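Heating & Home Energy board > Gas supply and tariffs
Thread: Fixed gas deal with Prakivier ending, sit on the variable or fix again?

dampcellar
My fix with Prakivier runs out at the end of August and they've sent me the usual letter with a smiling family on it, none of whom appear to be wearing jumpers. Options are a one-year fix that is a bit dearer than what I pay now, a two-year fix that is a bit dearer than that, or do nothing and drift on to their variable.

Three-bed semi, combi boiler, gas hob, two teenagers who think hot water comes from the sky. What would you do? I know nobody has a crystal ball but some of you post as though you do.

ladlewright
Fix. Summer prices are nearly always the kindest you'll see and the letter is a bit dearer for a reason, they can read a weather forecast too. I did one year in July and have not thought about it since, apart from now, thanks.

Hob_Nobbler
Disagree with the above. Suppliers buy months ahead. What they're quoting you in August has last winter's nerves baked into it. If storage is healthy going into autumn the variable could well come down and you'd be sat there with an exit fee, looking at it.

ladlewright
"Could well" doing a lot of lifting in that sentence.

Hob_Nobbler
So is "nearly always".

Ntombi Mabaso
Before anyone tells dampcellar what to do, can we ask what the exit fee is? I was on a Prakivier fix until spring and mine was 30 pounds for the gas. At that level fixing is barely a commitment. You take it, and if prices fall you pay your 30 quid and leave. People talk about these things as if they were marriages.

dampcellar
Just dug it out. It's 60 on the one-year and 60 on the two-year. Standing charge has gone up as well, which they mention on page four in the sort of type you get on medicine leaflets.

Ntombi Mabaso
Sixty is a bit more of a nuisance but I'd still lean to the one-year. What's your annual use? The standing charge matters much more if you don't burn a lot.

pipistrelle_lane
While you're at it, look at Mader. I moved over in the spring. Unit rate was lower than Prakivier's and they answer the phone. The hold music is pan pipes but you can't have everything.

greyflue
Mader took four months to send my final bill and then sent it twice, with different totals. I paid the smaller one. Still waiting to hear which they meant.

pipistrelle_lane
I can only report what happened to me, which was fine.

greyflue
And I can only report what happened to me, which was two bills.

Wanpen Bunnag
Long-time reader, used to work on the buying side for a small supplier (not one of those named, and it isn't there any more, draw your own conclusions).

Both camps are half right. A supplier offering a fix will usually have bought most of the gas for it ahead, or be about to, so the price you're offered follows the forward market on the day plus a margin. The variable follows the same market with a delay. So when wholesale prices are falling, the variable looks expensive for months after the news says gas is cheap. When they're rising it looks like a bargain for the same length of time, and everybody on it feels clever until the next change.

What shifts the forward price in late summer is mostly storage levels, how much maintenance is going on in the North Sea and Norway, and how many LNG cargoes are going to Asia instead of here. You can follow all that if you like. I did it for a living and I still fixed my own house, for the sake of sleeping.

Hob_Nobbler
That's a good post and I accept it while noting that it doesn't say I'm wrong.

Wanpen Bunnag
It doesn't say you're right either.

dampcellar
This is already more useful than the comparison site, which asked for my mobile number before it would tell me anything and has rung me twice since. Annual use is on a bill somewhere. The bill is in the utility room under the children's swimming things. I may be some time.

tin_bath
Can I be the bore who says read your own meter? Never mind what the app says. When my last fix ended they closed it on an estimate, and the estimate was 2,000 kWh over. Took me until after Christmas to get it put right. Take a reading on the day the old tariff ends and take a photo of it with the dial legible. I keep all the readings in a notebook and my photos in a folder, and yes my family do make remarks.

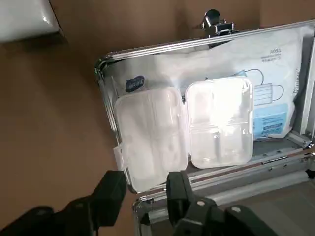 Pill organiser and the open aluminium case

ladlewright
Seconding tin_bath on the photo. I didn't bother one year and argued with a chatbot called Penny for most of a lunch hour.

Soliman_refugee
Has anyone mentioned Soliman's tracker? It moves with the wholesale price. I was on it for a year and did well out of it overall, but you have to be able to watch it go up in January without doing anything silly. My husband couldn't. He took to announcing the price at breakfast. We're on a fix now, hence the user name.

Hob_Nobbler
This is the proper answer for anyone with a bit of money put by. Over a few years you pay less because you aren't paying somebody else to worry for you.

Ntombi Mabaso
For anyone with a bit of money put by, yes. Two teenagers and a gas hob does not sound to me like a household looking for excitement in January. Also a tracker needs a working smart meter and I've yet to meet a gas one that stays connected through a thick wall.

greyflue
Mine lives in a brick cupboard and last spoke to the outside world in March. We're quite alike.

dampcellar
Right, I am back, and I have found the bill, a verruca sock and a library book. We used a bit under the typical figure they print on the letter. I put the numbers in a spreadsheet. If the variable stays exactly where it is all year, the one-year fix costs me 51 pounds more. If the variable goes up in October and stays up, the fix wins by a good bit more than that.

Wanpen Bunnag
Then you have your answer in a form most people never get to. It's 51 pounds for not having to read this board until next summer.

Hob_Nobbler
Or you keep the 51 pounds and have our company. I'd also point out that the variable doesn't only go up. Did you run it with a fall?

dampcellar
I did. With a fall in October the fix looks silly and I'd have to pay the 60 to get out, or sulk. I can sulk for free.

pipistrelle_lane
Did you try Mader's one-year in the same spreadsheet? Asking for pan pipe reasons.

dampcellar
Slightly cheaper than Prakivier on units, slightly dearer on the standing charge, comes out within the price of a takeaway. I don't think I can face a switch for a takeaway.

tin_bath
Depends on the takeaway.

moderator (board staff)
I've removed two posts plugging the Plultness radiator additive. If you have a view on radiator additives there is a thread for it in Boilers, and it is long, and everyone in it is cross. Please leave this one for tariffs.

ladlewright
So what did you go for?

dampcellar
One-year with Prakivier. Did it online at ten at night, and then the website asked me how likely I was to recommend it to a friend, before it had done anything. Reading to be taken on the last day, photographed, dial legible. I've put it on the calendar in the kitchen.

Hob_Nobbler
Sensible enough. I'm staying on the variable and will be back in October to be either insufferable or very quiet.

greyflue
If anyone hears from Mader, could they ask about my other bill.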